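Robot Club FAQ – read this before you email me!

Do I need to know how to code?
Nope. Most people who join the Zarner club have never written a line of anything. You'll start by moving the arm around and getting a feel for it, and the code sneaks up on you after that.

What's the project this season?
Blocks and trays. The arm has to find a white block by its printed marker, get a finger on each side of it, and put it where it belongs. Sounds easy, right? Give it an evening.

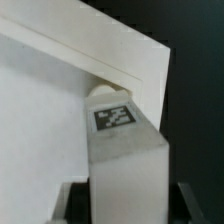 Jemova, 24 July 2022

How big is the club?
We have 22 members right now and I cap it at 18 per session, so sign up early if you want a certain slot. Sessions run two hours, and yes, you can come late.

Can I see the table before I join?
Sure, come by any open session. Please don't lean on the black tabletop – we're fussy about that.
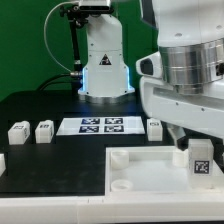
The arm over the white tray, with the sheet of four markers at the back.

How much practice does the arm get?
Plenty! We've logged 588 tries since April, and I'd love to hit 1,172 before the Solanki meet. Failed tries go in the log too, so don't be shy about yours.
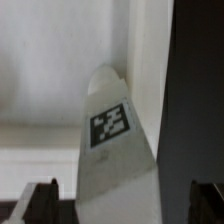
Posted by Grornedari, club lead

Can I bring my own parts?
Yes, if you show me first. Homemade blocks are welcome as long as the marker is flat and well stuck down (bubbles drive me nuts).

Do you give out homework?
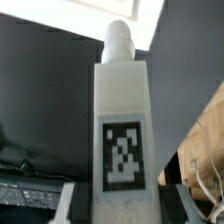 I don't, but I do ask everybody to write a few lines in the log before heading home. Say which block you used and what you'd change next time. If it's one with a rounded knob on top, put that down too, and mention any smudges on the front so I know which ones to wipe. Bad spelling is fine.

What if I miss a week?
Just come to the next one and read the log when you get in.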